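Lounge update: sofas, pillows and the August wash

The new sofas are in. If you haven't been down to the family lounge at Rivent House since the floor was redone, the brown corduroy set is gone and the grey-green leather is in its place. The old set had lasted longer than it should have, and two of the seats had lost their springs.

The budget was 2,000 dollars for seating and we stayed inside it, mostly by buying secondhand from Mollah Furniture on the bypass. Delivery was 80 extra. The leather is creased in places and will go on creasing. Please don't put polish on it. Someone used a spray wax on the armrests in the first week and it took an evening to get the stickiness off. A damp cloth is enough, and if there is ink or food on it, leave a note at the desk and we will deal with it.

The pillows are the part people have asked about. We went with the dotted minky kind, in light blue and pale pink, since the covers wash well and small children like the bumps. They slide on leather more than they did on corduroy, so they end up flat on the seat or on the floor by mid-afternoon. At closing, whoever is on the evening shift should put them back on the sofa, squeeze the filling toward the middle, and lean them against the backrest. Pillows left on the floor overnight go in the laundry bag, even if they look clean.
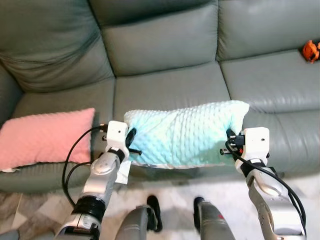
Ibrahim Akinola wrote in to say the pillows ought to be kept in the chest by the window and handed out when asked for. At his mother's building they did it that way, he writes, and the covers lasted years. He also thinks two colors is one too many, and that if we ever buy again we should get blue and stay with it, so that a stained one can be swapped without anybody noticing.

We talked about the chest at the last house meeting. It is full of board games, and most people wanted the pillows out where they can be used, so they stay on the sofas for now. The point about color is a fair one and we have written it down for next time.

Toys are a separate matter. Small ones work their way down behind the seat cushions, and it is worth running a hand along the seam before you sit down or go home. Anything found goes in the basket under the coat hooks. What is still in the basket at the end of August will go to the Musell Street swap table.

All the pillow covers will be washed together in the first week of August, on cold, with no softener. They come off by the zipper — please don't pull at the seam. The lounge stays open while they dry, but bring your own cushion if your back needs one.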